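July 15, 2022

A long day and a good one, and I want to get it down before I go to bed, even though my eyes are half shut and the tea has gone cold beside me.
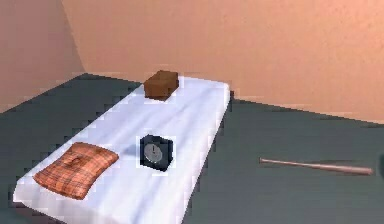
I had promised myself that I would walk the old railway path from Fuvstead to Drallport before the summer ran away from me, and this morning I woke at 5 with the curtains already bright and thought, well, why not today? I made up two rounds of cheese and pickle, filled the big flask, and spent far too long hunting for my other walking sock, which was inside the first one, where I had put it so as not to lose it.

The first stretch out of Fuvstead is all brambles and back gardens. People grow such lovely things along there. There was a row of sweet peas up a bit of old netting, and I stood with my nose in them for so long that a dog came to see what I was doing. After that the path goes into the cutting, and it was beautifully cool, with ferns all the way up both sides and that green, cellar sort of smell I remember from my grandmother's wash house. I hadn't thought about the wash house for years. She kept her geraniums in there over the winter, and we were allowed to give them a drink on Saturdays if we had been good (and I think quite often when we hadn't).

I had my first sandwich at the bridge, much earlier than I should have. The river is very low. I could see stones I have never seen before, and a heron was standing in the middle looking put out about it. We could do with a week of proper rain, though I was glad enough not to have it today!

My left knee behaved itself until the hill at Condori, and then it began its usual grumbling, so I took the lane slowly and stopped at every gate, which is a nice way to go up a hill in any case. The hay is in already. At the top there is a new board that says the line once carried up to 2,000 milk churns in a good week, and I tried to picture all that clanking and shouting in a place where there is now only a bench and a great many thistles. I sat on the bench and ate the other sandwich, and then wished I had kept it for later.

It was past 2 when I came down into Drallport, hot in the face and very pleased with myself. I went straight to the Costora for a pot of tea and a slice of the lemon cake. They have moved the tables about and put the counter by the window, and I can't say I care for it, but the cake is just the same and they still bring the extra hot water without being asked. I wrote a postcard to my sister while I was there and then carried it all the way home again in my bag, stamp and all.

I caught the bus back. It took four times as long as it ought to have because of the roadworks, and I dozed off against the glass and very nearly missed my stop.

Feet in a bowl of warm water this evening, and beans on toast on my lap. I have one blister, on the heel, nothing to fuss over. I should like to do the same walk again in November, when the leaves are down and you can see across to the sea from the cutting, if the knee will agree to it. Must post that card tomorrow, and buy more pickle.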